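Notebook — perception and tooling, March

Continuing from the session timestamp problem. Baldur Kragh had the Juhl importer half rewritten when I left it, so these notes start from his branch and not from main.

Input is the big-room set, 37 sessions, several people recording at once with hand-held grippers.
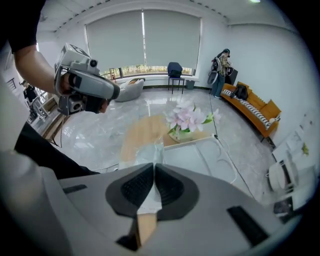
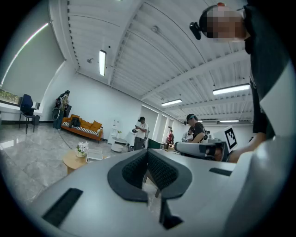 Both views have a second gripper in them, with its marker pattern showing.

Filed under: Perception / Pose and marker tracking

Problem as it stands. The tracker in Broltis assumes any tag it decodes belongs to the rig that owns the camera. That was fine for single-operator recordings. With two grippers working close together it picks up the other tool's tag, decodes it cleanly, and feeds it to the pose filter as one of ours. The filter doesn't reject it. It pulls the trajectory toward the wrong tool over a few frames and then snaps back when the tag leaves view.

Unnur Lund noticed it in the replay viewer first. She had session 143 open and the left tool path had a hook in it near the end of the grasp. I thought it was the clock offset again. Ran it with the offset fixed by hand and the hook was still there, same place, same size.

What I tried:

First, a distance gate. Throw out any tag whose estimated range is outside what our own geometry allows. Removes most of the bad ones but fails when the two tools come together over the same object, and those are the stretches we care about. Left in as a cheap first pass.

Second, an ID whitelist per session. Works if the IDs are written down properly. They are not always. The session header has a field for it and the Flultier recorder fills it with the default pair when the operator skips the setup page. Found 44 headers across the wider archive with the default pair in them. No way of telling from the header alone which of those are real defaults.

Third, infer ownership from motion. Our own camera motion is known well enough from inertial data plus background features. A tag fixed to the other tool moves relative to the room in a way our own motion can't explain. Score each decoded ID over a sliding window and assign it to self, other or static. This is the one I'm keeping.

Window length matters. Too short and a tool held still looks static. Too long and the label arrives after the filter has already been pulled. Set it to 464 ms for now, which came out of the sweep as the best value on the sessions we have labelled. The odd number is just where the sweep landed. Don't read anything into it.

Background features. The floor in this room is grey marble with a shine on it, and it bothers me more than the tags do. Reflections of the lights give strong corners that slide as the camera moves, and the feature front end is happy to track them. Baldur's floor mask helps but it was cutting table legs and cables too, which are good features. Changed it to down-weight instead of mask. Drift on the long sessions is better, not fixed.

People are the other thing. Anyone walking through drags features with them. The person segmentation already runs for the face pixelation step, so I reused its output and dilated it a bit. Costs nothing extra at import. Note the dilated mask will sometimes swallow a tag held close to somebody's arm, so tag detection has to run on the unmasked image. I got this the wrong way round the first time and lost most of an afternoon to it.

Code state:
— ownership scoring merged into the Broltis dev branch, off by default
— flag is tag_owner_mode, values are none, whitelist, motion
— distance gate on in all three modes
— floor weighting on Baldur's branch only, needs his review before it moves
— old sessions not reprocessed

Reran session 143 with motion mode. Hook is gone from the left path. The right path has a short gap where the tag was labelled other for part of a turn and then came back to self. Gap is bridged by the inertial data so it doesn't show in the viewer, but it's in the log. Want to look at whether the label should be sticky once it has been self for a whole window.

Also: Gernen, the planner side, reads tool poses straight from the importer output and doesn't check the confidence column. Asked Unnur whether it could. She says the column is dropped at the conversion step and she would rather fix it there. Agreed. She'll take it.

To do
Sticky labels, try on the labelled sessions first.
Make the Flultier setup page refuse to continue with a blank ID field.
Ask Baldur for the table-leg test case.
Sweep the window again once the floor weighting is merged, the two probably interact.
Write down the tag sizes somewhere that isn't my desk.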